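Collecting the bottle set

Last updated September 10, 2019

I spent most of August recording demonstrations for the Selgate project. The target was 1000 usable episodes of small objects being picked up and moved on a table, all done by hand with the two-gripper kit. We ended the month with 1264 recorded and 700 that I would train on.

The gap is mostly my fault. For the first week I let everyone work at their own speed. Some people snatched at things, and fast motion gave us blurry video and poor tracking. Bongani Mahlangu went through the recordings and threw out anything where the position estimate jumped. After that we slowed down and the reject rate dropped a lot.

Toiletries were the hardest group. Bottles and tubes are tall and light, and when they stand close together it is easy to knock one over while reaching for another. We kept the knocked-over ones if the person recovered and finished the task. A policy that has only seen clean grasps has no idea what to do after a bad one.

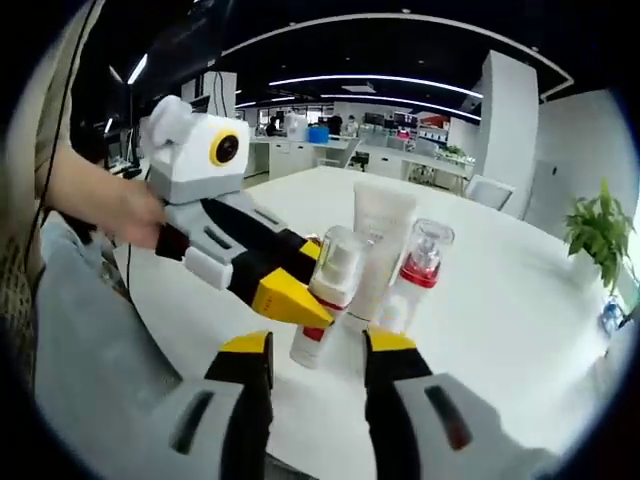 What I changed for the second round

Each task now starts with both grippers open and pointed at the objects. Before, people started wherever their hands happened to be, and the first second of every episode was noise.

I also write the task name down before recording, in a plain text file. Doing it afterward from memory cost me an evening and I still have 27 episodes marked "unknown."

Clear caps are still a problem and I don't have a fix. I plan to record more of them in different light and see if the next training run does any better.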